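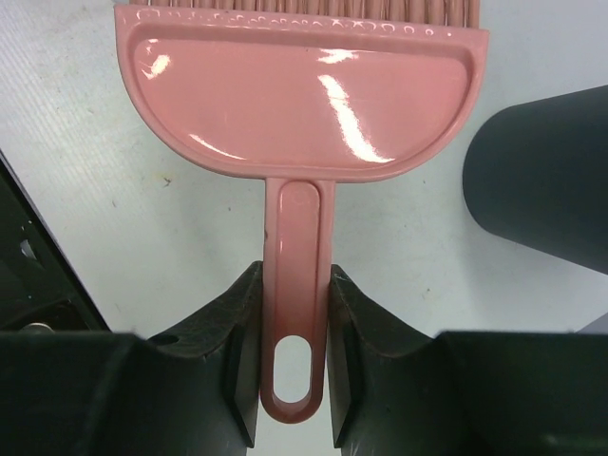

June 8, 2020

Paste day, at long last. I had meant to start on the Koyama ledger before lunch, but the jar in the fridge had gone sour and I wasn't going to put that near anybody's spine, so the morning went to cooking a new batch and the ledger waited. It has waited in a cupboard for most of its life and I don't suppose it minded.

For Itsuki, who asked me how I do it and got a very muddled answer over the phone: one part wheat starch to five parts water, left to soak while I sort out the tissue, then over a low flame with the wooden spoon going the whole time. It looks like nothing is happening for ages and then all at once it turns and goes glassy. Keep going well past that point. I used to stop too early, and Zdislava Holub, who was very patient with me in those years, would lift the spoon, watch it run off and hand it straight back to me. Cool it in the pot with a wet cloth on top, strain twice through the horsehair sieve, and thin only as much as you're going to use.

I tried the Presilier starch this time. Kumudini swears by it. It came out smoother than our old one and a shade grayer, and it let go of the sieve more easily on the second pass. I brushed out three test strips on the handmade tissue and three on the Closow machine-made, and they're drying between blotters under the small weights. I'd like to peel them tomorrow and not before (note to self, not before!).
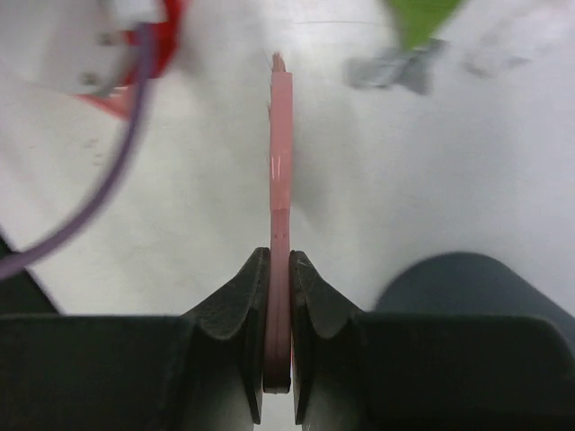 Then the ledger itself. 1159 leaves by Hideaki's collation, which I haven't repeated and don't intend to, all of it sewn on tapes, and the sewing is sound apart from the last few gatherings, where the thread has rusted through beside an old pin. The pin is out and in an envelope inside the front board. The spine lining is a nasty brown paper stuck down with hot animal glue, and somebody has been over it again later with a white glue that won't soften for anything. I laid on a poultice in short sections, starting from the tail, and scraped with the bone folder as each one came up. The animal glue swelled and lifted beautifully. The white glue sat there. I got a corner of it to roll up under my thumb and then lost the light, so that's where we are.

Leather is still dry enough at the joints to leave red dust on my cuffs. I have not consolidated it yet. Jeanie would like to keep the original boards if we possibly can, and I'm with her on that, though the back one is split down its length and will want pinning or a new inner ply. Ask her which she'd prefer before I cut any board. 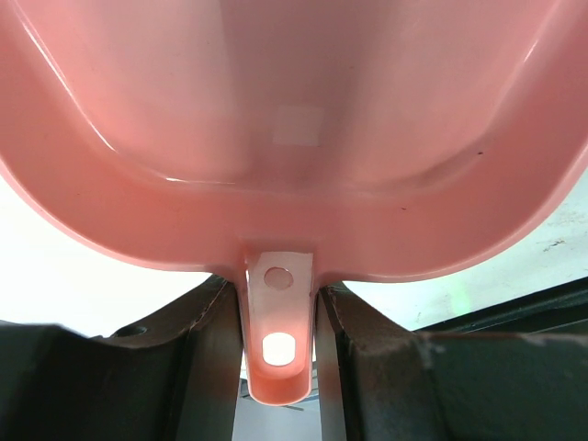 Book 48, p. 621

Carried over from the last page. The loose receipts tucked in between leaves are now in folders in the order I found them, with a slip of paper left in each gap. One has a pressed fern stuck to it, very pretty, and I've left the fern alone.

Still to do:
Peel the test strips and write the results here.
Second poultice on the head end, longer this time, covered.
Order linen thread, 18/3, from Zevcombe, and blotter while I'm at it.
Ring Jeanie about the back board.

New paste is in the blue-lidded jar, bottom shelf. Please don't use the sour one, I've kept it for Kumudini to look at.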